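4.2 Évaluation du jumeau numérique fourni avec la station Kultau

La station de manipulation de liquides et de plaques Kultau, commercialisée par la société Itell, est livrée avec un environnement de simulation dans lequel les protocoles peuvent être écrits et rejoués avant tout passage sur le matériel. Cette prestation constitue l'un des arguments principaux de l'offre. Elle a donc fait l'objet d'un examen distinct de celui du poste physique, présenté en section 4.1.

Le simulateur a été installé sur un poste de calcul du laboratoire Bouvier, sans modification des paramètres d'usine. Les protocoles ont été convertis au format Fikgate, retenu pour l'ensemble de l'étude, puis exécutés par lots. La campagne comprend 2232 exécutions, réparties sur 10 protocoles de transfert de plaques. Pour chacune ont été enregistrés la trajectoire du préhenseur, les contacts détectés et les messages émis par le logiciel de supervision.

Sur cet ensemble, 513 exécutions ont été interrompues par le module de vérification des collisions. L'analyse des journaux montre que la majorité de ces arrêts provient d'une marge de sécurité trop large autour des supports de plaques. Ce réglage est accessible à l'utilisateur, mais la documentation ne le mentionne que dans une annexe. Six protocoles n'ont nécessité aucune autre correction ; les suivants ont dû être réécrits en partie, l'ordre des déplacements verticaux et latéraux n'étant pas interprété de la même manière par les deux logiciels.

La cellule modélisée est posée sur une table optique perforée, au milieu d'une pièce de laboratoire complète (figure 3). Le préhenseur à deux doigts est suspendu à une poutre de portique qui enjambe le plateau, où sont disposés les rails et les supports. Les positions du plateau peuvent être redéfinies par un fichier de configuration, ce qui a permis de reproduire l'agencement utilisé pour les essais physiques. 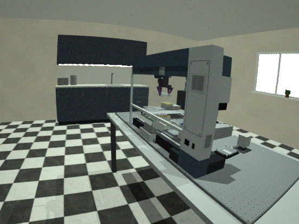 Figure 3. Vue de la cellule simulée, préhenseur à vide au-dessus du plateau.

Le temps de préparation d'un nouvel agencement reste le principal point faible du produit. Chaque élément ajouté doit être déclaré à la fois dans la bibliothèque géométrique et dans celle du superviseur, et aucune vérification de cohérence n'est effectuée entre les deux. Itell indique qu'un outil de synchronisation sera proposé aux titulaires d'un contrat de maintenance à partir de décembre ; il n'a pas pu être évalué dans le cadre de ce travail. Les écarts de position entre simulation et matériel sont traités en section 4.3.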